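4. Fringes, and what was done to them

Last updated: 2019-09-16

The striped wool blankets of the Pallell valley are dated, in most of the sale catalogs we consulted, by their fringes. A long knotted fringe is called early, a short plain one late, and a blanket with no fringe at all is called "a rare variant" and priced to match. We began this study willing to believe it. By the second November we had handled enough of them to see that the fringe is the part of a Pallell blanket most likely to be younger than the person selling it.

Our sample is small. We examined 24 blankets, of which 11 came from houses in the valley and the rest from dealers and two private collections in Tistar. All were measured flat, face up, after resting unfolded overnight. Rao recorded the warp count at both ends and at the middle; Barrios recorded the fringe, the selvages and any seam. We disagreed about what counts as a seam for most of the first week, and Section 2 gives the definition that we were both tired enough to accept.

A fringe on a handwoven blanket ought to be simple. The warp threads run the length of the cloth, the weaver stops, and what is left over hangs out of the end. An original fringe is therefore the warp itself, with the same spin, the same ply and the same dye (or lack of it). When the ends wear, which they do first, the owner has three choices: leave them, turn a hem, or sew on something new. In Pallell the third was the popular one. It was also done very well, to the lasting inconvenience of scholarship.

Figure 3. White cup and dark brown cloth on a wooden table.

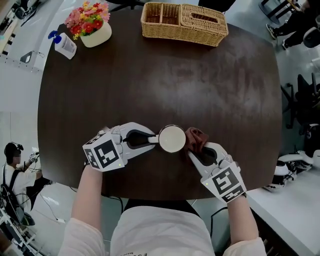 The replaced fringes fall into two kinds. In the first, new yarn is drawn through the last few rows of weft with a needle and knotted close against the cloth. The work is easy to spot from the back, where the knots sit a little proud, and nearly impossible to spot from the front, where everyone looks. In the second, a separate band with its own fringe has been woven and stitched across the end. The band is usually one stripe wide, and a careful mender matched the stripe. We found one blanket on which the band was better woven than the blanket.

It follows that length and knotting tell us about the mender, and about what she thought a blanket should look like. Consuelo Carrasco, whose mother took in this work, told us that customers asked for "a long one" when they had visitors coming and "a short one" when they had a dog. We have not found a way to put this into a table.

Dealers in Tistar had opinions of their own. Several bought worn blankets in quantity and had the ends redone before resale, and one surviving account book from the Cantero shop lists 500 fringes paid for over 9 years, without saying which blankets they were attached to. The entries are in a neat hand and give the length of each fringe, the price, and nothing else that anybody could want. We can at least say that the shop preferred them long. Long fringes later became the mark of an early blanket in the shop's own printed lists, and we leave the reader to enjoy that.

The case for the knotted fringe as an early feature rests largely on a single piece, known in the literature as the Ukside blanket. It has a deep fringe with a double row of knots, and a family story that puts it well before any other dated example. The story may be right. The fringe, however, is plied in the opposite direction from the warp it is supposed to be part of, and on one end it is fixed with cotton thread. We raised this with the owner, who was gracious and showed us the door.

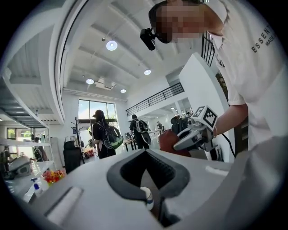
Better evidence is available a hand's width farther in. Weavers in the valley began a blanket with a short heading, a few rows of thick weft packed hard to space the warp, and this was seldom touched by menders because it was ugly and held firm. Among the pieces from valley houses, those with a heading of undyed gray wool also had the narrower loom width and the center join. Those with a white heading did not. The match is not perfect: one gray-headed blanket is wide and has no join, and its owner maintains that it was woven by a very large uncle.

We therefore propose that headings be recorded first, joins second, and fringes last, with a note of the ply direction at each end. A hand lens will do for the job. Where the heading has been cut away to make room for a sewn band, we would leave the date blank, which catalogs dislike. The stripe sequences, which are taken up in Section 5, give some help with these headless pieces, though less than we had hoped when we drew the chart.

Comments

Rocío Echevarría: My grandmother's has gray heading at one end and white at the other. Do I own two dates?

Meenakshi Rao: Possibly two weavers. Could you check whether it has a center join, and whether the stripes line up across it?

Rocío Echevarría: There's a join. The stripes line up if you squint.

Abilio Barrios: For the record, the uncle was of normal size. It was the loom that was large.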